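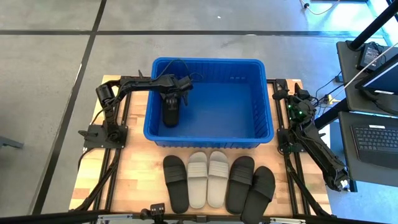 Rondoveck ribbed slides, two months in
By Lanying Cheng
January
Search this site Enter keywords Go

I go through house shoes faster than anybody I know, so when my last pair of foam slides split at the heel I ordered the Rondoveck ones in two colors and told myself it was for the blog (it was a little bit for the blog). They come in black and a light gray, and I have both in my regular rotation now. The strap is the part I liked right away, nice and wide with raised ribs running across the top, and the ribs look just as good on the gray as on the black. I think I like the gray better! It looks softer next to my pajamas and I can find it in the dark hallway at 2 in the morning.

Sizing first, because that's what everybody emails me about. I wear an 8 and I ordered an 8 and my toes sat right up at the edge. Not hanging over, but close enough to bug me. My sister is a true 10 and she had the same complaint, so if you're between sizes go up. The strap doesn't adjust, and if you have a high instep you'll want to try them with socks before you cut off the tags.

Comfort is good. Really good for the first few weeks, then the footbed packs down some under the heel and it's just regular good. I had a pair of Gukesau slides before these and those were squishier on day one but flat as a cracker by spring, so I'll take the firmer ones. The Rondovecks are also quieter. The Gukesaus slapped with every step and drove my whole house crazy, especially on the stairs.

Cleaning them is easy enough. Dish soap, an old toothbrush, a rinse in the tub. Dust does get down between the ribs and a wipe with a rag won't get it out, you need the brush. The gray shows coffee. Ask me how I know.

My one real gripe is wet floors. I stepped out of the shower and onto the tile in the black pair and did a little ice skating move I'd like to never do again. For the bathroom I went back to my ugly old Henach ones, which have holes in the bottom and grip like crazy.

Would I buy them again? Yep, a size up, and I'd skip the black and get two gray pairs. They've been down my back steps to the trash cans maybe 200 times and the soles still have plenty of tread left.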